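Chapter 4
Heat at Home: Where Your Electricity Goes

I used to think my lights ran up the bill. Then I borrowed a plug-in meter from Vandana Gautam, who taught physics in Mosdale, and spent a happy March evening going from socket to socket (my family hid upstairs!). The lights barely counted. Anything that made heat was miles ahead.

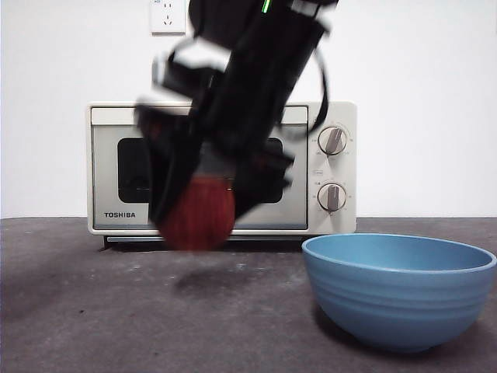
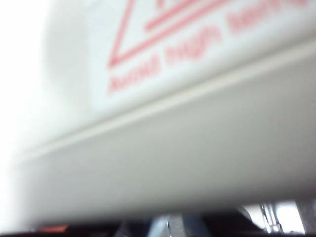
4.1 Watts and what they cost

Power is how fast energy gets used. A 2000 watt heater left on for an hour uses 2 kilowatt-hours - and so does a 200 watt fridge motor running for ten. Same energy, very different pace. To get kilowatt-hours, multiply watts by hours and divide by 1000. Try it on your own kettle before you read on.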